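Before the Board Votes on the Kiani Transfer Scheme

The Skoritell Water Board will shortly be asked to approve the Kiani transfer scheme, under which water would be taken from the upper Ototex and carried by pipeline to the Ernameo treatment works. The papers run to 348 pages. The period allowed for public comment ends in October, and the Board intends to vote at the meeting that follows. It is the view set out in this article that the Board should decline to approve the scheme in its present form, and should return it to its officers for further work.

The need for a secure supply is accepted. The eastern part of the Skoritell district has depended on a single set of boreholes for many years, and restrictions on use have been imposed in three of the last four summers. Residents there are entitled to expect better. The question before the Board is a narrower one: whether this pipeline, on this route and at this price, is the right answer to that need.

The case for demand

The scheme rests on a forecast that demand across the district will rise by 16 per cent over the life of the project. The forecast was prepared before the last revision of the local housing plan, which moved a large share of new building to the western side of the district, where supply is already adequate. The officers' report mentions the revision in a footnote and does not adjust the figures. A forecast on which so much depends should be brought up to date before it is relied upon.

It is also unclear why household use is assumed to remain constant for each person. Metering has been extended to most streets in Ernameo, and the Board's own annual statements show a steady fall in use wherever meters have been fitted. If that fall were carried into the forecast, the gap which the pipeline is meant to fill would be considerably smaller.

Leakage

The Board loses 14 per cent of treated water before it reaches a tap. The programme for replacing old mains has been put back twice, on each occasion for want of funds. It is difficult to explain to those who pay the charges that money cannot be found for mends to the existing network but can be found for a new one. Repairs do not attract opening ceremonies, but they can be started in one street and continued in the next, and they carry little risk of a large overspend.

The officers reply that leakage work alone would not close the gap. That may be so. The report, however, compares the pipeline only with doing nothing at all. A proper comparison would set it beside a combined programme of mains replacement, metering and a modest new storage reservoir at Ernameo. Members have asked for such a comparison before and have been told that it would delay matters – a reply that might have been reasonable two years ago, when there was time to prepare one. 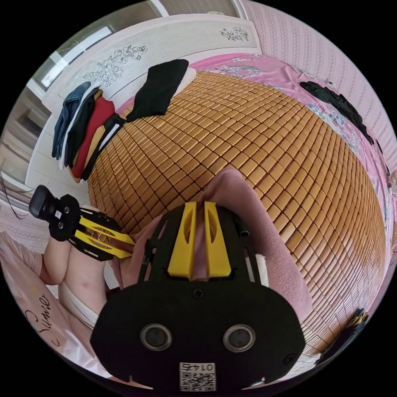
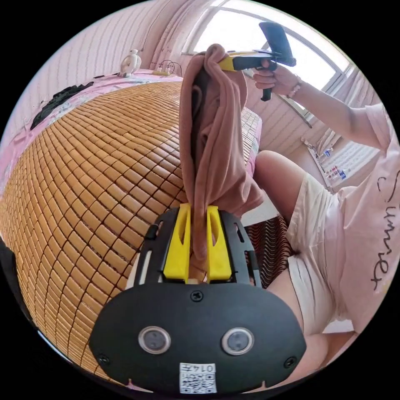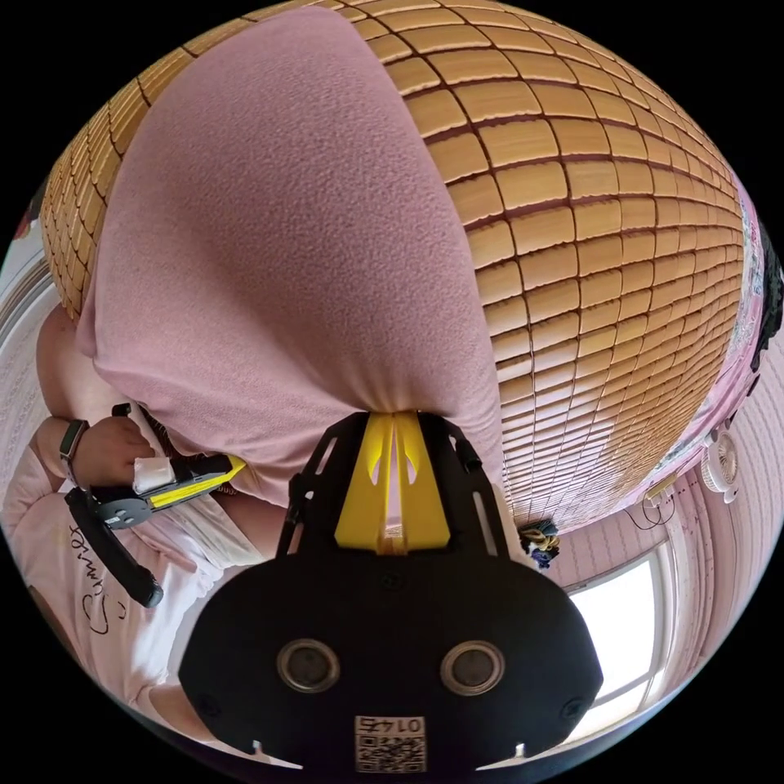 The effect on the river

The upper Ototex is a small river and its summer flow is low. The scheme would permit abstraction to continue until the flow falls to a set threshold, at which point the pumps would be turned down in stages. Much therefore depends on where the threshold is placed. The report adopts a figure drawn from winter and spring readings, with summer values estimated from a neighbouring valley that has a different geology. Direct measurement through at least one full summer should be a condition of any approval.

Landowners and anglers along the Kiani reach have submitted detailed comments on this point. Their letters have been summarised in the papers in a single paragraph, which records that "concerns were raised regarding flow". Members of the Board should ask to see the letters in full.

Cost and who bears it

The capital cost would be met by borrowing and recovered through the standing charge. A standing charge falls equally on a pensioner living alone and on a large household with a garden to water. The Board has the power to recover part of the cost through the volume charge instead, and the report does not say why that course was rejected. Nor does it state what would happen to charges if the work were to cost more than expected, although ground conditions along the lower part of the route have yet to be surveyed.

What the Board should do

The Board should defer its decision, instruct its officers to revise the forecast, and publish a comparison of alternatives that includes the mains programme. It should also hold a further public meeting in the eastern part of the district, in the evening, when people in work are able to attend.

Residents who wish to be heard may write to the clerk at the Board's offices in Skoritell, or may ask to speak when the item is called. Requests to speak must reach the clerk by noon on the day before the meeting. Comments need not be long or technical, but they should state the writer's address within the district and refer to the Kiani transfer scheme by name.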